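Hasdale Robotics Club: progress report to the Tindik Fund
Cloth Handling Project, second report
25/10/2025
Prepared by Awuor Langat, project lead

1. Where the project stands

The first report, sent in June, covered setting up, recruitment and the purchase of equipment. This one covers the work since then. The club has 14 regular members aged 15 to 18, and they have moved from practising with the arm to recording material that the sorting software can learn from.

The task is the one set out in our application. A pile of mixed cloths is put on the work surface. The arm has to pick up one cloth at a time, lift it clear of the rest and put it down in the right area for its colour. Sorting by colour was chosen because it is easy to judge whether it has been done properly. The difficult part is the picking up.

We are on schedule for recording and behind schedule for the software. Spending is within the grant.

2. Recording

Members work in pairs. One drives the arm with the hand controller and the other resets the cloths, starts and stops the recording, and fills in the log. They swap after every ten attempts. An attempt is logged as good, partial or failed, with a short note if it was not good.

The target in the application was 4,000 attempts by the end of the grant. At the time of writing the log holds 1,417. That is slightly ahead of the plan, which had slow months at the start while the members learned to drive.

The early recordings are not as useful as the later ones. Drivers were hesitant, and many attempts include long pauses over the pile while the pair talked about what to do. We have kept these recordings but marked them so they can be left out of training. The mark was added by Rehema Mwaipopo, who is one of the senior members and looks after the log and the file storage.

Most of the attempts so far use plain cloths. Yellow and tan have been used most, as they were the first colours we bought in any quantity. The two are harder to tell apart than we expected when one lies across the other.

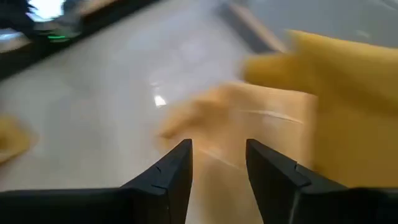
Wrist camera view with the gripper open: tan fabric between the fingers, yellow cloth to the right.

Blur has been the main quality problem in the wrist camera recordings. The gripper fingers stay sharp because they travel with the camera, but cloth and background smear when there is fast movement. Colours run into each other where two cloths overlap, and folds are hard to make out. A person looking at one blurred picture can usually say what the cloths are. The software often cannot.

The members discussed three ways of dealing with this. The first was to throw out every recording with blur in it, which would have cost us a large part of the log. The second was to drive more slowly throughout, and a trial of this made the sessions tiring and cut the number of attempts badly. The third was to slow down only for the approach and the lift, and to shorten the camera's exposure time. We are now doing the third. The shorter exposure makes the picture darker, so two extra lamps have been bought out of the small equipment line.

Reflections are a related matter. The work surface is pale and shiny enough for the overhead lights to show up as bright spots, and in early tests the software treated some of these as the edge of a cloth. We have tried a matt covering. It cured the reflections but the cloths dragged on it and behaved differently when pulled. For now the surface stays as it is, and the lamps will be placed to the sides and pointed at the wall.

3. Software

The software work is done by a smaller group of five members, with help from me. They have written the part that reads the recordings and the part that finds cloths in the picture. The part that chooses where to grip is unfinished.

A first test was run on 100 attempts with the arm moving on its own. Each began with a fresh pile. In 59 of them the arm lifted a single cloth clear of the others. The rest were recorded as failures of one kind or another, the commonest being two cloths lifted together. The next commonest was closing on the surface beside the cloth and coming up with nothing.

The application gave a target of 80 single lifts in every 100 by the end of the project. The group thinks this can be reached with plain cloths. I would be less confident about patterned ones, and we have hardly any recordings of them yet.

We are behind here for two reasons. The laptop we planned to use for training was too slow, and a run that should have finished overnight took most of a weekend. Also, the five members had exams in the summer term and we agreed they should stop for six weeks. We should have allowed for that in the plan.

The speed problem has been dealt with by renting time on a bigger machine through Ko, the small hosting firm that already looks after the club's website. They have given us a fixed monthly price and the cost is shown in section 6.

4. The arm and gripper

The arm has been reliable. The only stoppage was a worn cable at the wrist, which was replaced within the week. The new cable is clipped in two more places so that it does not bend so sharply when the wrist turns.

The gripper has needed more attention. The fingers grip firm objects well, but thin cloth can slip out when only the edge has been caught. Members have made several sets of thin rubber pads to go on the inside of the fingers and are comparing them. The softest pads hold best and wear out quickest. A decision will be made before the next block of recording, so that all the remaining attempts use the same pads.

A written check is now done before each session. It covers the emergency stop, the cable, the finger screws and the marked line on the floor that people stand behind when the arm is running by itself. There have been no injuries and no near misses to report.

5. Members and learning

Attendance has held up. Two members left in the summer, both because they were moving on to college elsewhere, and three have joined. Six of the 14 are girls, up from four in June.

All members can now drive the arm without supervision except for the three newest, who are part of the way through the driving sheet. The sheet has eight tasks and takes most people three or four sessions. It starts with moving a foam block from one square to another and ends with picking one cloth out of a pile of five.

Keeping the log has turned out to be one of the more valuable parts of the project. In the first weeks the notes said things like "bad" or "didn't work". They now say which cloth was picked, where it was gripped and what went wrong. When the group looked at the test results they were able to go back through the notes and find that attempts gripped near a corner failed more often than those gripped at a fold. This has changed how the drivers work.

Members asked for the following to be passed on to the fund. Recording is repetitive, and sessions longer than 90 minutes are too long. Several would like to try a different task next year. The software group would like more people in it, and two of the recording group have agreed to move across after the holidays.

We visited the robotics club at Flalville in September. They work mainly on wheeled robots for competitions, but they have had the same trouble with camera blur and it was their suggestion to shorten the exposure. They have asked to come to us in the spring.

6. Money

The grant is being spent under the headings agreed. Room hire and insurance are as planned. Equipment is a little under, as the arm needed fewer spare parts than we allowed for. Computing is over, on account of the rented machine, and the extra comes to £240 up to the end of the year.

We ask the fund's permission to move £240 from the equipment heading to the computing heading. No change to the total is requested. A full statement with receipts is attached separately.

7. Changes to the plan

Two changes are proposed.

The original plan had patterned cloths and towels both starting in the autumn. We would like to start with patterned cloths only and leave towels until the grip pads have been settled. Towels are heavier and a poor choice of pad would waste a lot of recording.

The public demonstration was planned for the end of this term. We propose holding it in the spring, when the Flalville club visits. By then the arm should be working from the newer recordings, and families will have something better to look at than they would now.

8. Next steps

Before the next report we intend to:
finish comparing the grip pads and fit one type
record the next block of attempts with the new lamps and exposure setting
complete the part of the software that chooses where to grip
repeat the test on the same number of attempts, set up in the same way
bring the three new members through the driving sheet

Questions about the log or the recordings can go to Rehema through the club address. Anything about the money or the proposed changes should come to me. We would be grateful for an answer on the £240 before the next invoice from Ko is due.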